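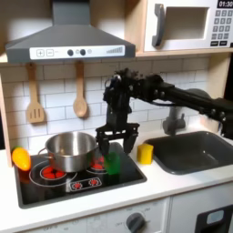 Play kitchen, round two

July 7, 2024

Quick one tonight, dinner's in the oven and I have maybe twenty minutes.

So the play kitchen. A few of you asked if we're still happy with it after the last post. Yes. Mostly yes. I've moved everything on that counter so many times now that I have Opinions, and they're probably more useful than my first post, which I wrote after owning the thing for one afternoon.

The stove is the star. Black top, white rings printed on it, little red dots in the middle of the burners. I thought I'd want real knobs that turn. Don't miss them. The printed ones are fine and there's nothing to snap off.

The pot is a proper shiny metal one and I'd buy that again before anything else. Plastic pots slide around and sound like nothing. This one clanks. (Yes, the clanking gets old. No, I'm not swapping it.)

Spatula and spoon hang under the shelf by the range hood. I wanted them in a jar on the counter at first, lasted a day, the jar ate up all the space. Hanging is better. Looks nicer against the white tile too – I'm a sucker for gray grout, even pretend-size.

Food is where I went overboard. I ordered a big Latano set, then a smaller Fuchs one becuase the first was late, and then of course both came. Way too much. Half of it is in a bin in the closet and I rotate. The pepper stays out always, it's the best looking thing in either box.

What I didn't expect to like is the plain blocks.

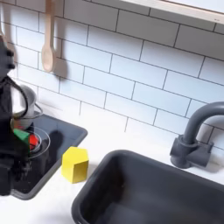
They go in the pot, they go in the bowl, they get to be whatever's for dinner. Green is broccoli or soup. Yellow is cheese, or butter, or one time a birthday cake. I'd skip half the fancy food and just get a bag of those.

The glass bowl I go back and forth on. It's pretty and you can see what's in it. But it's glass. It comes out when I'm standing right there and goes back up high after.

Sink: bigger than I thought, takes up a good chunk of the counter. Great for cleanup though. Everything gets swept into it at the end of the day and I deal with it in the morning. Same as the real one lol.

Still want to do: a hook for a dish towel, some kind of tray for the small stuff, and the Bekent shelf liner I bought 3 weeks ago and havent opened.

Ok timer's going. Will post the closet bin situation next time if I can face it.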